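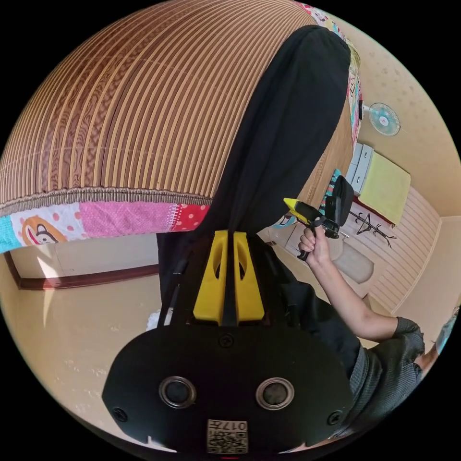

Week 7: claims about sleep and clutter. Tutis, which sells storage, says a tidy bedroom adds deep sleep. Its survey asked 196 customers, all of whom had just bought shelves. I would not trust that. People also disagree on what counts as clutter. A black cloth lying over part of a bed is a mess to one rater and nothing at all to another, and the survey never gave a rule.

The Hirkel study is better — 600 adults, 2 raters per room — but sleep was still self-reported. Ask who did the scoring before you quote either one.

For Tuesday: read the Hirkel methods section and list what it leaves out.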